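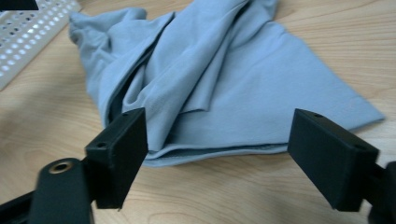

Should the folding of laundry be taught and judged as a skill in its own right?

It should, and the organisations that run shared laundries would do well to say so in their published standards, where folding is at present given a single line or left out altogether.

The Fultham Residential Services Forum has for several years maintained guidance on washing temperatures, detergent storage and the labelling of residents' clothing. The guidance is sound and widely followed. It runs to 33 pages, of which the part dealing with what happens after the dryer occupies less than one. Members are told that garments should be "returned neatly". The word is left to the reader, and readers have understood it in very different ways.

The consequences are small, but they fall on people every day. A resident who receives a T-shirt pressed into a ball at the back of a drawer must shake it out before wearing it, and may choose to wear something else. A member of staff who cannot tell one pale blue top from another without opening it will open it, and will then have to fold it again. Over a year, in a house of moderate size, a great deal of work is done twice.

It is sometimes argued that folding is a matter of private habit and that an institution has no business prescribing it. This view deserves a fair hearing. Most adults have a method, usually learned at home, and most are attached to it. Some begin with the sleeves and some with the hem. Some fold in the air, against the chest, and hold that a table is unnecessary. The Forum would be unwise to rule on which of these is correct for a person putting away his or her own clothes.

Shared laundries are a different case. The clothes belong to others, and the person who folds them is seldom the person who stacks, carries or puts them away. When the Skinner Road laundry reviewed its practice in July, it found 4 distinct methods in use on a single shift, each perfectly good by itself. The shelves held folded shirts of 4 different widths, and the piles leaned. Staff had come to regard the leaning as a fault in the shelving, and a request for new shelves had been prepared before anyone looked at the shirts. 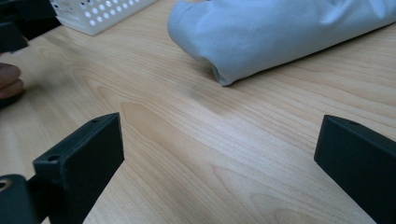 Light blue cloth on a wooden folding surface. A clear table allows a garment to be opened out in full.

The table is the first matter on which a standard ought to speak. Too many laundries treat the folding surface as a place to put things down. Baskets, lost socks, paperwork and cups gather upon it until the space left for folding is smaller than the garments themselves. A shirt that cannot be laid flat cannot be folded square, whatever the care taken over it. The Sistlow guidance, which was written for boarding houses and is in many respects ahead of our own, asks that the surface be cleared at the start of each session and that the basket be kept to one side. The rule costs nothing. It is also the rule most often broken, and managers should be prepared to repeat it.

The second matter is the garment itself. Soft jersey is the most common fabric in any residential laundry and among the least obliging. It creeps and rolls at the edges, and it holds whatever crease it is first given. A stiff cotton shirt will forgive a careless start; a T-shirt will carry the twist through every later fold and arrive on the shelf with one shoulder higher than the other. New staff should therefore be taught on T-shirts. At present many are handed towels and pillowcases on the ground that these are easier, with the result that they become proficient at towels.
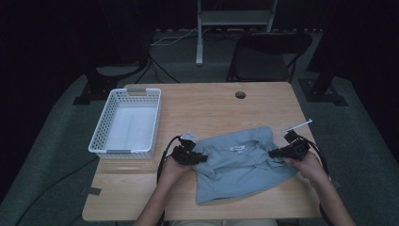
The third matter is the order of work. We would recommend that every upper garment be laid face down with the collar away from the person folding, that the fabric be drawn smooth from both sides before any fold is made, and that the sides be brought in before the length is reduced. This order has two merits. The label inside the collar can be checked against the resident's name at the outset, while the garment is still open, and the front of the shirt finishes uppermost on the pile, where it can be recognised. Laundries using the Manska sorting shelves will find that a shirt folded in this way fits the narrow compartment without further adjustment. Those with open shelving may prefer a wider fold, and the standard should permit it, provided that one width is chosen and kept to throughout the house.

There is a further question of time. Managers have told the Forum that they cannot ask more of staff who are already busy, and the concern is a proper one. The Skinner Road laundry handled 1436 upper garments in the month following its review, using a single agreed method, and did not extend its hours. Its staff reported that the first week was slow and irritating. Several said that they had disliked being corrected on something they had done since childhood. By the end of the month the complaints had largely turned to fitted sheets, on which this paper offers no opinion.

Care must be taken that a standard does not become an instrument of fault-finding. A shirt with a crease in it is still a clean shirt, and no resident is harmed by an untidy sleeve. We would oppose any scheme of inspection that scored individual members of staff. The purpose of agreeing a method is that colleagues may take over one another's work without starting again, and that residents may open a drawer and find what they are looking for.

The Forum's guidance was first issued in 2000 and its section on finishing has not been altered. A revised text should be put before members with the next edition. It need be no longer than a page. It should cover the table, the order of folding and the agreed width, and it should replace the word "neatly" with instructions that a new member of staff could follow on the first morning.

Comments from member houses on the proposed wording may be sent to the Forum's office in Fultham, and should state the type of shelving in use.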